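Home | Forums | Furniture & Refinishing | New Posts | Log in

Cable slot in a curved front table, cut it or leave it??
Started 2019-09-21 by sawdustmoth
24 replies | 439 views

sawdustmoth
ok quick one. bought a Rultel table top, the light wood one with the curved front edge. no slot, no grommet, nothing. want to run cords for a lamp and a charger and have them stop flopping over the side where the cat gets them. thinking of cutting a slot at the front edge like the ones in the coworking places. router and a template. bad idea? top was $234 so I'd rather not wreck it

greenbench8
Front edge? Why front. Cords go in back. Drill a 2 inch hole, pop in a plastic grommet, done before lunch.

sawdustmoth
table sits in the middle of the room, there is no back really. people sit on both sides. outlet is in the floor

greenbench8
Then center hole. Still no slot.

knottypineknot
Disagree w/ greenbench. Center hole means you have to unplug and feed the whole plug thru every time. Open slot near the edge you just drop the cord in. Had both. Center hole got used for pencils.

tuesdaypie
is the top solid or glued up strips? matters a lot. glued strips cut fine, just don't run a long skinny slot so theres only a sliver left out at the edge. it will snap when somebody leans on it. Ask me about my Dumcombe desk. or dont

sawdustmoth
strips. you can see the lines

tuesdaypie
ok then leave yourself plenty of meat on the edge side. and round the corners of the slot, square corners are where cracks start

greenbench8
Or don't cut a slot and there's no corners to crack. Just saying

knottypineknot
lol we get it

maplefan_ohio
Finish question too. Whatever you cut, the raw inside edge will suck up coffee. I did mine with Mridha oil, three coats, brush it into the cut with an old toothbrush. Skipped that on the first one and it went gray by November.

sawdustmoth
never used Mridha, is it stinky

maplefan_ohio
A little. Open a window. Gone in a couple days

rivet_and_rye
Mugs are the real problem w/ any opening at the front edge. That strip is where everybody parks their cup, me included, and the slot is right there waiting. We have a big curved one at work, strips like yours, and I'm still for cutting it. Ours is a rounded rectangle let into the front edge, goes clean through, you look down and it's dark floor. White mug was over on its side right at the near edge when this was taken, and that's pretty much the spot I mean. Round white thing toward the top has its own thin cable, and that one heads off the far way, doesn't come near the slot. So if your lamp lives on the far half you might want the opening over there and keep the cup side solid.

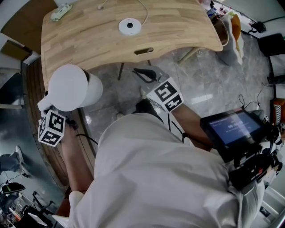 sawdustmoth
oh thats really close to what I was picturing. corners nice and round too. how wide is the slot

rivet_and_rye
never measured sorry. will put a tape on it if I remember

greenbench8
So even the slot guy says put it on the far side. Which is what I said.

rivet_and_rye
you said center hole

greenbench8
Closer to center than the front!

tuesdaypie
curve on that edge is pretty, is yours the same kind of arc? if so clamp a straight board across for the router, do NOT ride the fence along the curve or your slot comes out a banana

sawdustmoth
yes about like that. ok clamping a board. good catch, I was 100% going to ride the edge

maplefan_ohio
Tape the top before you cut. Blue tape, both sides. Less tear out.

knottypineknot
And practise on scrap first. Sokov bits are fine for this, cheap, just go shallow. I take over 8 passes on anything thick and it still burns a bit if I get lazy

sawdustmoth
ok plan = far side, rounded slot, lots of wood left at the edge, tape, board, oil. cat can deal. will post when its cut, might be a while, router is at my brothers

greenbench8
Grommet. Last offer.

Page 1 of 2 | Next | Reply | Share (8)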